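The **Stovberg Manipulation Course** is a one-term class in robot handling taught at the Stovberg technical school. It is open to second-year students and is best known for its kitchen project, in which teams program a pair of robot arms to put away ordinary household items. Students usually call it "the spoon class."

## History

The course was set up by Mi-kyung Son, who had earlier run an evening robotics club at the same school. The club worked mostly with wheeled robots on a taped floor course. Son moved the work to a tabletop after members asked for tasks closer to daily life. The first class had eight students and met in a shared computer room. Enrollment is now capped at 15.

## Format

Classes begin in August with several weeks of safety training and basic motion exercises. Students then form teams and work at a bench with two arms fixed along its front edge. 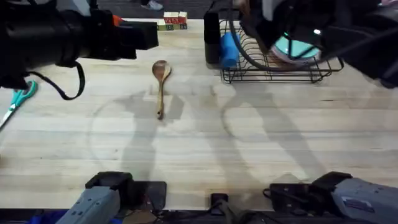 *The course bench, with a bowl held over the dish rack and a wooden spoon on the tabletop.*

Each team spends the rest of the term on the kitchen project. The standard set of tasks covers bowls, cups and spoons. Points are given for picking up an item, for carrying it without a drop, and for setting it down in the right place. A team may restart a run twice without penalty.

Wooden spoons have been part of the project from the start. They are light and cheap, but the thin handle gives the gripper little to hold, and a poor grip lets the bowl end swing. Teams are free to choose their own approach.
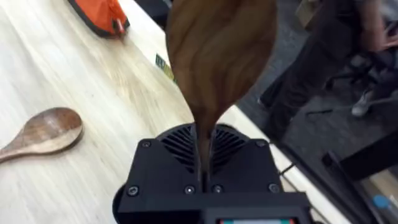 Most begin by guiding the arms by hand and recording the motion. The recordings are stored in Zillix, a logging program written by former students and kept up by the school. One team collected 857 recordings in a single term, the most so far. Later teams have tended to record fewer runs and spend more time sorting them.

## Objects and layout

Items that have nothing to do with the task are left on the table on purpose. Alphabet blocks and a pencil case are common choices. Son's course notes say that a program that works only on a bare table "has not learned much about the spoon."

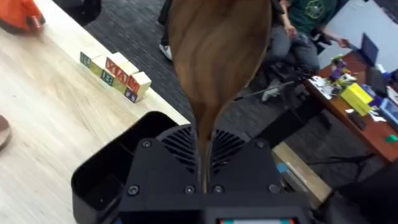

The layout is changed between practice runs and again before the final test. Teams do not see the test layout in advance. In early years the items were placed by the instructor, but the job now goes to a student from another team, who draws positions from a set of cards.

Clear cups and dishes were added to the list later — they remain the items most often missed.

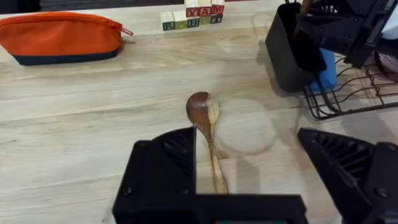

## Assessment

The final test makes up almost half of the grade. The remainder comes from a written report and a lab notebook. Reports must include failed runs, with a short note on the likely cause of each.

## Related activities

The highest-scoring team may enter the Edex student meet, where it runs the same tasks in front of visitors. The Jang workshop, a shorter version of the course for high school students, uses one arm and leaves out the clear items.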